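Good practice, on paper

The second draft of the Vulia guide to good practice for robots in homes and small workplaces came out on 14/09/2024, and members have until the end of January to send in comments. I have read it through, annexes included, and I would urge anyone who plans to quote it in a contract to do the same before they sign.

The first draft ran to 892 numbered clauses. The new one has 1,353. We were told at the spring meeting that the text would be tightened, and I suppose a thing can be tight and still get longer, but a small firm with a workshop and a part-time safety adviser is not going to read it. They will read the checklist at the back. The checklist has its own problems, which I'll come to.

Some of it is good. The section on stopping distances has been rewritten in words a person can follow. Clause numbers now stay put from one draft to the next, which we asked for. The part on who may change a speed limit, and where that change must be written down, is the clearest I have seen in any guide of this sort, and Toprak have already copied it into their own site rules more or less word for word. Good for them.

My trouble is with annex C, on handling household goods. It says an arm is "suitable for domestic handling" if it can pick up and put down a set of test objects without dropping or crushing them. The test objects are blocks and cylinders in plain matt colours, one at a time, on a bare flat table under even light. I have never been in a kitchen like that. Real bottles have glossy caps. Real plastic scoops throw a streak of glare straight back at the lens and have handles full of holes. Things sit in trays with dark rims, next to other things, against a patterned wall. None of this is exotic, and none of it is in the annex.

Jirnier, who supplied the test set, argue that a simple test is one that everybody can repeat, and that a cluttered one can't be compared between sites. I accept the first half. As for the second, Rodia have been using mixed trays in their own acceptance checks with a layout sheet and a fixed list of items, and the results from their 2 sites can be set side by side perfectly well. It takes longer to set up. That seems to be the real objection, and I wish somebody would say so in the notes to the draft.

Then there is the word "suitable". A buyer will see it on a data sheet and take it to mean that the thing works in a house. The guide says in a footnote that it means no such thing. Footnotes don't get printed on data sheets.

The checklist repeats the fault. It asks whether the handling test was passed and leaves a box to tick. It doesn't ask what was handled, what stood nearby, how the light fell or which gripper was fitted on the day. I would add four lines to the form and cut a good deal of annex C to make room. The same goes for incident records: "minor contact" is left for each site to define, so a knocked-over bottle may count in one place and go unrecorded in another, and then the figures are pooled as though they matched. 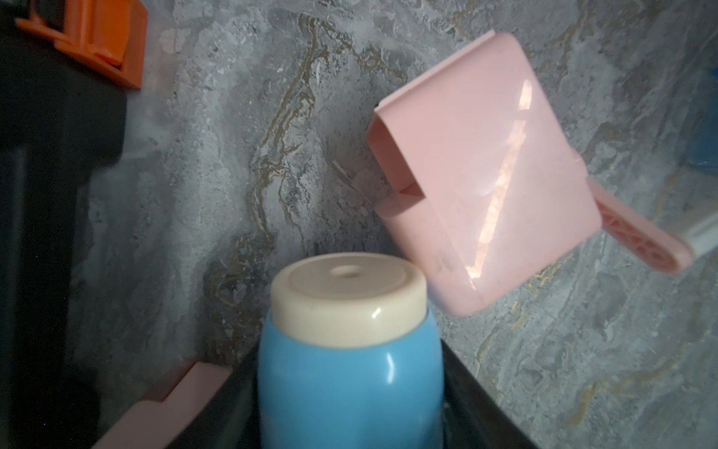

Does a pass under annex C cover a robot that will later be fitted with a different gripper?

The pass applies only to the gripper used in the test, so a new one means the handling test has to be done again and the record updated.

That answer comes from clause C.3 of the draft, and I have no quarrel with it. I'd be happier if the checklist asked for the gripper's part number, so that an inspector could tell whether the rule had been kept.

Comments should go in on the Vulia form, one clause per entry, with proposed wording. Entries that only say a clause is bad will be set aside, or so the covering letter warns. The last round drew comments from over 3 dozen members and the published replies mostly read "noted". Send them anyway, and keep a copy of what you sent.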